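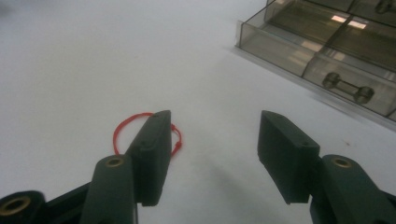 A small loop of thin red string, closed with a knot, on a white tabletop.

Stoton craft room starts on string loops for October lantern display

Posted 2024-07-26 | Community | By Haoran Yuan

STOTON - The summer knot class at the Rukari Arts Room has started tying the red string loops that will hold up the paper lanterns at this year's fall display on Yuan Street.

The display opens in October and will have 300 lanterns, the most since it began. Each one hangs from a single loop of red string. As of this week the class had finished 146 of them.

"We used to leave the strings until the week before and then everybody had sore fingers," said Yanling Dong, who teaches the class. "This year I wanted them tied and in a box by the end of summer."

The class meets in the back half of the Arts Room at 214 Yuan Street. Eighteen people are signed up, ranging in age from a fifth grader to several retired residents of the neighborhood. Most had not tied anything but their shoes before they joined, Dong said. The first two sessions were spent on the overhand knot, the square knot and the double fisherman's knot, using thick practice rope that is easy to see and easy to undo. The red string came out in the third session.

The string is thin, and that is the hard part. A knot that looks fine in rope can slip in string, or pull down so small that it can't be checked. Dong has the class work on white tables, where the red shows up well and a dropped loop is easy to find. Students lay each loop flat when it is tied and look at the knot before they pick up the next piece.

"If it lies flat it usually means you didn't twist it on the way around," said Fengying Meng, who is taking the class for the second year. "If it's twisted it wants to stand up on one side. It will still hold a lantern, but the lantern turns and faces the wall."

Last year a good number of lanterns did face the wall. Others came down. Two windy evenings in the second week of the display brought down part of the row in front of the hardware store, and when the lanterns were collected, most of the fallen ones had loops that had come untied. The paper and the wire handles were in good shape.

Zhiqiang Pan, who puts up the lanterns and takes them down, said the knots had been tied by many different people in many different ways.

"Some had a bow," Pan said. "A bow is nice on a present."

For this year, Pan asked for one kind of knot on every loop, with a short tail left on. In earlier years people trimmed the ends close to the knot to make them look neat. A tail gives the knot something to tighten against, and it lets the person on the ladder see at a glance which side the knot is on. Pan likes to put the knot next to the hook, where it stays out of sight from the sidewalk and doesn't rub on the lantern handle.

The string itself is a cotton cord bought on large spools from Gomari, the fabric and notions store two blocks down. It is the same cord the store sells for gift tags. Pan tried fishing line one year and did not like it. It was strong enough, but it was hard to see against the sky, and the loops were difficult to sort when they tangled in the box. A plastic ribbon was tried the year after and faded to pink.

Red has been the color from the beginning, Meng said, although the lanterns come in every color. She remembers the first display as a single line of them outside the bakery, hung with what was left of a ball of red kitchen string.

HOW THE LOOPS ARE TIED

Residents who want to tie loops at home are welcome to, and the Arts Room has printed a sheet of directions. The steps are short:

Cut the cord to the length of the paper strip stapled to the sheet. Please don't guess.

Bring the two ends together without twisting the cord.

Tie the double fisherman's knot as drawn on the back of the sheet. Wet your fingers a little if the cord feels slippery.

Pull both sides of the loop hard, then pull again.

Leave a short tail. Do not burn the ends or put glue on them.

Lay the loop flat and look at it.

Finished loops should be kept in bundles with a twist tie around the middle and dropped off in the blue bin inside the front door. Loops tied with another knot will be used for other things, Dong said. There is always a need for them on coat hooks, bookmarks and the handles of the supply cupboards.

The sheet is available in English and Chinese. Mingxuan Ding, a high school student in the class, made the drawings after finding that the ones in the library's knot book showed only right hands.

"I'm left-handed, so I was following everything backward," Ding said. The new sheet has the steps drawn both ways, side by side. Ding also made a practice card with two colors of shoelace threaded through it, and those can be borrowed from the front desk.

Ding is among the faster students now, though the fifth grader is said to be faster still.

TESTING

Before the loops go into the box, a few from each bundle are pulled out and hung from a row of nails along the back wall with a bag of dry beans on each. They stay there until the next class. The beans weigh a good deal more than a paper lantern. Dong said the point is to find a slipping knot indoors, and to find out who needs another look at the drawing.

In the first batch, a handful slipped. All had been tied near the end of the evening. The class now stops tying a little early and uses the remaining time to bundle and sweep up the cord ends, which get into everything. Meng said she has found them in her shoes and once in a bag of oranges.

Once the loops are done, the class will move on to the longer cords that run between the lampposts. Those are thicker and are tied with different knots at each end, one fixed and one that can be adjusted from the ladder. Pan will teach that part himself. He has asked students to bring work gloves and to wear shoes with closed toes.

LANTERN PAPER STILL NEEDED

The lanterns are being folded separately, at home and at the elementary school's summer program. Organizers have plenty of wire for the handles but are short of heavy paper in dark blue and green. Full sheets are best. Paper that has been rolled for a long time should be flattened under books before it is dropped off, and paper with glitter can't be used on account of the lights.

Lanterns saved from last year are being checked for tears. Those with good paper and a sound handle will be hung again with new loops. The old loops are being cut off and thrown away even when they look fine, Pan said, so that there is no mixing of the two.

The order of the lanterns along the street has not been settled. Last year they went up in the order they came out of the boxes, which left a long run of yellow in front of the post office. Several shop owners have asked for a more even mix. Pan said he will lay them out on the Arts Room floor beforehand if there is space.

The display will again run from the bakery to the corner by the post office and will be lit from dusk until the shops close. The lights are battery-powered and sit in the bottom of each lantern. Parking on the north side of the street will be closed on the morning the lanterns go up, and signs will be posted ahead of time.

There is no charge for the knot class, and cord is supplied. It is full for the summer, but names are being taken for a second group that will start when school is back in session. People who only want to tie a few loops may come by while the Arts Room is open and sit at the side table, where there are scissors, cut cord and copies of the sheet. Children under eight should have an adult with them.

Questions about the class can be left for Yanling Dong at the front desk. Paper can be dropped off at the same door as the loops, in the flat box under the bench.

Filed under: Stoton, Yuan Street, Crafts, Fall events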